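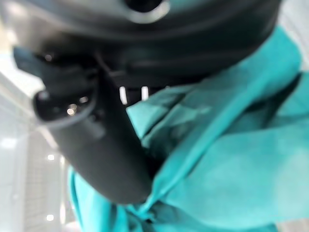

How Does a Book Learn to Talk?

For readers from eight years old, and for the adults who sit next to them

Maybe you have listened to a story in the car, or in bed when you had a fever and your eyes were tired. A voice was reading to you, but the person was not in the room. Such a book is called an audiobook. "Audio" comes from a Latin word and it means "I hear".

In this text I will tell you how an audiobook is made. I will follow one book from the beginning, so it is easier to remember. The book is called The Lighthouse at Sornside. It was written by Aleksi Laaksonen, and it has 589 pages. That is a long book! If you put it on your foot by accident, you will notice.

First, somebody must say yes

A book belongs to the person who wrote it. I don't mean the paper book on your shelf, because that one is yours. I mean the words inside. You may read them, you may lend them to your cousin, but you may not record them and sell the recording. For this you need permission from the writer, or from the publisher if the writer has given this right to the publisher.

The permission is written down in a contract. A contract is a paper where two sides promise things to each other. In our case, the writer promised that the studio in Danstead may record the story. The studio promised to pay him a part of the money each time when a copy is sold.

Very old books are different. When a writer has been dead for many years, the words become free for everybody. How many years it takes depends on the country where you live.

Choosing the voice

The person who reads the book aloud is called the narrator. Some narrators are actors, and some have worked in radio. Some writers read their own books, but Aleksi Laaksonen did not want to. He said that he gets a dry mouth already when he orders in a restaurant.

So the studio asked several narrators to send a small test. They all read the same two pages. It is strange to hear the same page from different people. One voice makes it sad, another voice makes it exciting, and the words are exactly the same. You can try this at home with a friend and any book.

The studio chose Tapio Miettinen. His voice is low and a little rough, and the main person in the story is an old sailor, so it fitted well.

Homework for the narrator

You might think that the narrator opens the book and starts. No, before this he reads the whole book silently. Imagine that he gives a man a high, friendly voice in chapter 1, and then in chapter 30 the writer tells us that this man always speaks like a bear. Then everything has to be recorded again.

While he reads, he makes notes. He writes down who is speaking, how old they are and where they come from. He also collects the difficult words. In this book there is a town with the name Catacutan. Do you say it with a strong CAT or with a strong CU? Tapio did not know, so he wrote to the author and asked. The answer was: a strong CU. There was also a village called Derkow, and here the last letter is silent, like in the word "snow".

In the studio

A recording studio has a small room, which is often called a booth. The walls are covered with soft material. Hard walls throw the sound back, and soft walls swallow it. Clap your hands in a bathroom and then clap them inside a closet full of coats. You will hear the difference immediately.

In the booth there is a microphone and something to read from. Most narrators today use a screen, as paper makes noise when you turn the page. The microphone hears everything. It hears a chair, it hears a watch, and it hears a hungry stomach very well. For this reason narrators eat something before they begin, but not too much. Many of them wear soft clothes which don't make a sound when they move their arms.

What happens when the narrator makes a mistake? All narrators make mistakes, many times in one hour. Tapio stops, goes back to the beginning of the sentence and reads it again. The wrong piece will be cut out later. On one Sunday he needed to repeat the same sentence so often that he began to laugh, and then he had to drink water and walk up and down the stairs before he could continue. The sentence was this:

"She sees the sixth ship's sheets shaking."

Please try it. Say it 3 times, and fast.

Reading aloud is hard work for the body. After a few hours the voice becomes tired, and a tired voice sounds different. If chapter 7 is fresh and chapter 8 is tired, the listener will hear it. So it is better to work a little every day. For this book, Tapio was in the booth for 20 days, and he finished in February.

Cutting and cleaning

Now comes a person that you never hear. This is the editor. The editor listens to the recording and takes away the mistakes, the coughs and the loud breaths. Not all the breaths! If you remove all of them, the voice sounds like it belongs to somebody who doesn't need air, and the listener begins to feel uncomfortable without knowing why.

The editor also looks at the silence. Between two sentences there is a short silence, and between two chapters there is a longer one. Silence has a job in a story. When the door of the lighthouse opens and we don't know yet who is behind it, a small silence makes us hold our breath.

After the editor comes the proof listener. This person has the book open and follows each word with the eyes while listening. If the book says "the gray boat" and Tapio said "the great boat", the proof listener makes a note. Then Tapio has to come back and read this sentence one more time, in the same voice as before. He told me that he likes this part the least.

How does it come to you?

In the past, audiobooks were sold on records, later on cassettes and then on CDs. A long book needed many CDs, and there was always one missing when you wanted to hear the end. Today most audiobooks are files. A file can be sent through the internet to a phone, a tablet or a computer.

There are different ways to get one. You can buy it, and an adult should help you with this. You can also borrow it from many libraries with a library card. It sounds funny that you can borrow a file, but it works almost like with a paper book. The library has paid for a certain number of copies. When all of them are borrowed, you must wait in line, and when your time is over, the file closes and the next person can have it.

Is listening the same as reading?

Children ask me this often, and adults ask me too — mostly with a worried face. When you listen, you follow the story, you learn new words and you make the pictures in your own head. All this is the same. But you don't practice how the words are written, and it is more difficult to go back when you did not understand something. Some children like to do both together, with the paper book on the knees and the voice in the ears. For people who cannot see well, or for whom letters are hard work, an audiobook opens stories that were closed before.

Small dictionary

Narrator: the person who reads the book aloud.
Booth: the small quiet room for recording.
Editor: the person who cuts and cleans the recording.
Proof listener: the person who checks that each word is right.
Contract: a written promise between two sides.

Try it yourself

Choose one page from a book that you like. Read it silently first and mark the difficult words with a pencil (only if the book is yours). Go to the quietest place in your home and record your voice with a phone. Then listen. Your voice will sound strange to you. This is normal, as you usually hear yourself also through the bones of your head, and the phone has no bones. Your family will say that it sounds just like you.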